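Makdale bimanual manipulation, software work package
Progress report for August
Prepared by Liesbeth Vermeulen for Pieter Verstraete, Baert

1. Status

The planner rewrite is complete and merged. The perception update is behind plan. Logging is done except for the export tool.

2. Arm coordination

The old planner locked the center of the table for one arm at a time. Jozef Hermans replaced the lock with a shared distance check that runs on both trajectories before each control step. Both grippers may now work on the same soft object, provided the wrist links keep the minimum clearance set in the cell file.

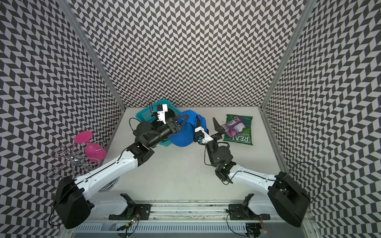
Figure 1. Both grippers at the blue cap, teal basket behind.

The check samples 300 points along each pair of trajectories. Cables are not modeled. Chenxi Xiao has proposed a padded volume for the wrist loop, to be tested next period.

3. Perception

Segmentation of caps and baskets still degrades when a gripper covers part of the object. The training set now holds 3275 labeled images, of which 2000 come from the Prevach cell. Labels for occluded baskets were drawn to the visible outline only, and 13 batches have to be redone with the full outline. 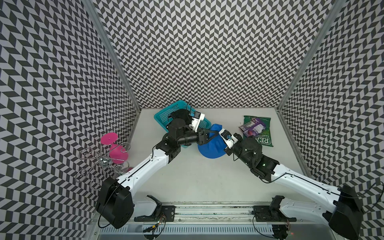

Figure 2. Left gripper down in the basket, which is tilted; blue cap in front.

Basket pose is currently estimated once, at the start of an episode. If the basket tips, the place target is wrong from then on. Vaughan Ruawai is moving the estimate into the control loop at a reduced rate. The code runs, but the pose jumps when the wrist camera is close to the mesh, and a filter is needed before it can be enabled by default.

4. Task assignment

Each object is assigned to an arm by reach cost, computed from the current joint state. Ties go to the arm that moved last. 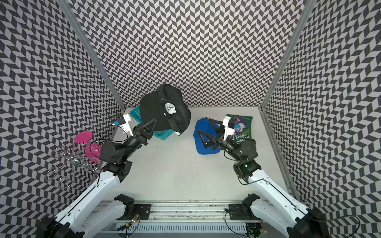 Assignments are held until the gripper closes or the attempt times out. Reassignment in the middle of an approach was tried and dropped, as it made the logs hard to replay.

5. Next period

Redo the occluded labels. Finish the pose filter. Deliver the export tool to Pisitz. No change to the budget is requested.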